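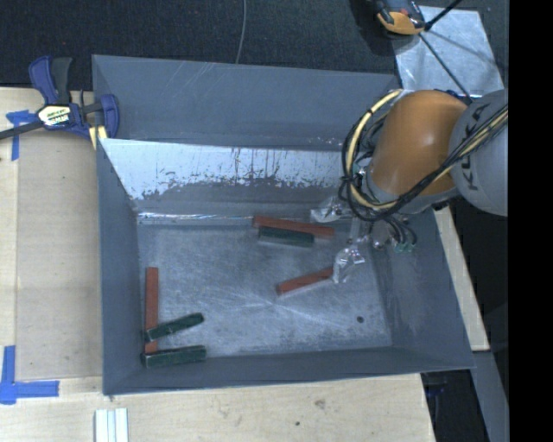
Photo: Winum Courier

Pinholm will drop its blue recycling bags this fall and move all households in the town to a sorted drop-off and curbside system, the town council decided in a vote that closed shortly before 10 p.m.

The change affects 3,494 households in Pinholm and the outlying streets toward Bernwood. Collection of the blue bags ends in October. Paper and cardboard will still be picked up at the curb, along with a new container for plastic packaging, cans and drink cartons. Glass, wood, metal and small electrical items will have to be taken to the recycling yard on the Winum road.

The council had been split on the plan since spring. Opponents said the yard was too far away for older residents and for people without a car, and asked for the bags to stay for another year. Supporters pointed to the rising cost of sorting the bags by hand at the transfer station, where too many loads were being rejected.

Under the version that passed, residents who cannot get to the yard can book a free pickup twice a year. The pickup has to be requested by phone or at the town hall desk, and items must be at the curb by 7 a.m.

"People asked for a pickup at every meeting we held, and now it's in the plan," said Tineke Segers, who heads the town's public works department. "We would have liked to offer more than two a year, but that is what the budget allows."

Segers said the department would look at the number of requests after the first winter. If the phone line is full or the wait grows longer than a few weeks, she will go back to the council and ask for a third round.

The contract for the new curbside containers went to Vermeulen, a hauling firm that already works in Winum. The company will deliver the containers street by street in September, starting on the north side of the railroad line. Households can choose between two sizes. Anyone who does not return the choice card sent out with the water bill will get the smaller one, and can swap it later at no charge during the first three months.

Apartment buildings will get shared containers. Owners of buildings with more than 8 units have been asked to name a spot for them, either on their own lot or along the street. Where there is no room, the town may use a parking space. That part of the plan drew the most comments from the public on the night, mainly from people living near the station, where parking is already tight.

The recycling yard itself will be enlarged before the switch. The town will pave a strip of gravel along the back fence and add separate bays for clean wood and for painted or treated wood, which now go into the same pile. A second gate is planned so that cars no longer have to turn around inside the yard. Work is due to begin in July and the yard will stay open, although the entrance will move to the side for part of that time.

Hours will also change. The yard now closes at 4 p.m. every day it is open. From October it will stay open until 7 p.m. on two evenings a week. The days have not been set. The council also asked for a shaded place to wait in line, but left that for next year's budget.

Residents will keep the card they use now to enter the yard. Each household can bring in 400 pounds of wood and mixed bulky waste a year without paying. After that there is a charge for each additional 100 pounds, and the rate will be posted at the gate and on the town's website. Metal, glass and electrical items are free and do not count toward the limit. Building firms cannot use the household card.

One council member asked whether the limit would lead to more dumping in the Bernwood parking area, where mattresses and furniture have been left several times this year. Segers said her crews would check the area more often during the first months – twice a week instead of once – and that a gate across the dirt road behind it was being discussed with the landowner.

Unused blue bags can be handed in at the town hall. Residents who bought a full roll this year will get a refund if they bring it back unopened with the receipt. Opened rolls can be left too, but there is no refund for those. Bags put out after the last collection will not be picked up – a sticker will be left on them with the address of the yard.

Two information evenings are planned in the school gym in Pinholm, both starting at 7:30 p.m. The two sizes of container will be on show, and staff from Vermeulen will be there to answer questions about pickup routes. A leaflet with the collection calendar will go out to every address in August.

The council put off a separate item on yard waste, including whether to keep the free leaf collection in late fall. It is expected to come back at the next regular meeting.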